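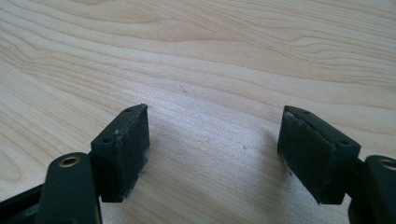
Sibusiso Jacobs has made tabletops in Prasivell for 19 years, and he still begins every talk with a customer in the same way. He asks them to look at the surface before they say anything about size or price. With a pale top like this one, the grain lines run in long loops, tight in one area and much wider in another. "People ask me if they can have only the quiet part," he says. "I tell them the tree did not grow in two parts."

He learned the trade from an uncle in Cirora, where the workshop made mostly doors. Tables came later, after a restaurant ordered 16 of them and was satisfied. Today his small firm, Varma, has finished 134 tops, and he keeps a notebook with a page for each.

I asked what customers worry about most. "The shine," he answered at once. "They are afraid it will look like a plastic tray. So I put on the oil very thin, and I wait, and I sand again by hand. If you stop too early you feel it under your fingers." For cleaning he recommends a soft cloth and a little mild soap. He does not like sprays.

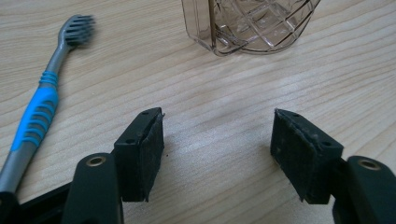
Light is the other subject he can discuss for an hour. He refuses to judge a finish under a strong lamp, and he prefers the shop in the morning, when it comes softly from all sides. On pale wood the sheen then stays faint, and the darker streaks between the softer bands are easy to follow with the eye. "In hard light you see only the light," he says. "You don't see the wood."

His oldest customer is a family in Flultitz, who brought back a table last September with a deep ring from a hot pot. He repaired it, but he left a small shadow of the ring, with their permission. The daughter had done her homework beside it for years – she asked him to keep it.

Before I left, he showed me the notebook. On the last page was a drawing for a round top, his first one, and he was not yet sure about the legs.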